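Drivalness Community Reading Rooms
Progress report to the Gunnlaugsson Fund, second reporting period
Prepared by Patricio Navarrete, program manager

1. Where the work stands

The grant pays for three things: repairs to the reading room in the old Celis building, a lending collection in large print, and evening hours through the winter. The repairs are finished except for the side door. The collection is on the shelves and being borrowed. Evening hours have not started and are covered in section 4.

The new roof lining went in first, then the wiring, then the floor. The electrician found an old junction box behind the north wall that was not on the plans and had to be replaced. This cost us eight working days. The floor crew had another job booked and came back later than we wanted, so the shelving was delivered before there was a floor to stand it on. It was kept in the hallway under sheets, and two uprights were scratched when they were moved. The supplier has agreed to replace them.
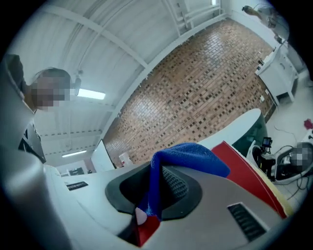 Can borrowers from outside Drivalness use the large print collection?
Anyone with a card from a neighboring town can borrow up to four books at a time, for the same loan period as local readers.

2. The collection

We bought 600 large print books with the first payment. Another 139 came as gifts and were checked for condition before being added. Crime and family stories go out most. The history shelf is used less than we planned for, and in the next order we will buy fewer history titles and more short stories, which several readers have asked for at the desk.

Loans from the large print shelves reached 908 by the end of August. Renewals are counted in this figure, as they were in our first report. There were 29 overdue books on the same date, most of them in the home delivery group, where a book can only come back when the driver next calls. We have moved that group to a longer loan period and dropped the reminder letters for it.

The catalog was moved to Civlow in the summer. Records came across without much trouble, but the large print mark was lost on part of the stock and staff had to add it again by hand. Two staff members have been trained on the new system. A third will be trained once her hours are settled. 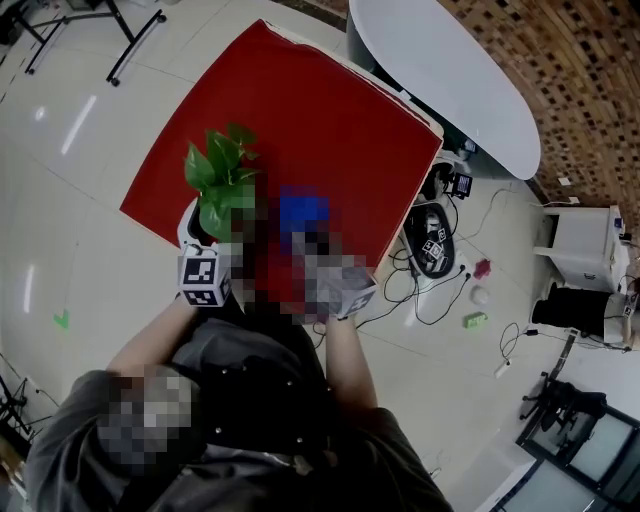 Page last changed: September 4, 2020

3. Money

Spending on repairs is over the budget line because of the junction box and the extra electrician's days. Spending on books is under, as the gifts covered several titles we had meant to buy. We ask the Fund to let us move the unspent book money to repairs. The total would stay the same, and a revised budget sheet is attached to the mailed copy of this report.

The side door is the one large bill still to come. We have two written quotes. The cheaper one does not include the ramp rail, so the two are closer than they look – we expect to take the higher quote and have the door and rail done together.

4. Evening hours

We had planned to open two evenings a week. The building's insurer wants the side door finished before we open after dark, as it is the second way out. The door firm has offered a start date four weeks from signing. If the budget change is approved, we will sign at once and open the first evening session when the work has been inspected.

Staffing is in place for one evening. For the other we still need a desk assistant, and the post has been advertised twice. If it is not filled we will start with one evening and add the second later.

5. What we need from the Fund

– A decision on moving the book money to repairs
– Agreement to start evening hours later than the date in the grant letter
– The name of the person who should receive the final accounts, now that our earlier contact has moved on

The next report will cover the door, the first evening sessions and the second book order.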